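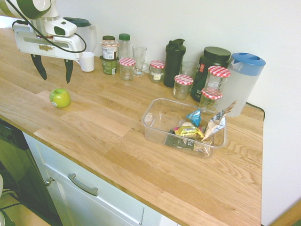 I have lost count of the evenings I've spent persuading a machine to pick up an apple, and I want to argue that they were well spent, even though any toddler in the land could have done the job for the price of the apple.

Our workshop in Vinstead is a shared one, which means there is always somebody at your elbow with a better idea, and the kettle is never cold for long. When we began in January the plan was to clear a proper bench and paint it matt grey, the way they do in the videos. I was against it, and I'm still against it. A kitchen worktop with the mugs and the jam-jar sort of jars left along the wall is a far more truthful place to build anything that's meant, one day, to be of use in a kitchen. People don't live on matt grey benches (well, I don't), and a thing that can only manage there has learnt very little about the rest of us.

We called the project Gravus, after a long argument, and it has had 340 tries at fruit so far by my notebook. I won't pretend they were all pretty! Apples are rounder than you think, and they roll, and a grip that is perfectly kind to one will bully the next. But every failure sent one of us back to the code or the fingers with a fresh idea, and I can't think of another hobby that has had five grown adults talking so tenderly about the skin of a piece of fruit.

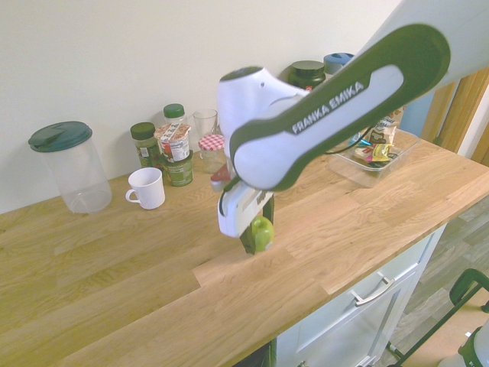

The Gravus build on the worktop, with a green apple between the fingers.

I'm told that all this will soon be done for us, by some box that arrives ready trained, and perhaps it will. I'd still want a few people in every town who have done it the slow way, who know how much fuss lies behind one small lift, and who can say so when a salesman comes round with promises. You get that knowledge by standing about in a workshop on a wet evening, getting it wrong in good company, and I'd recommend it to anyone with a free Thursday and a bit of patience.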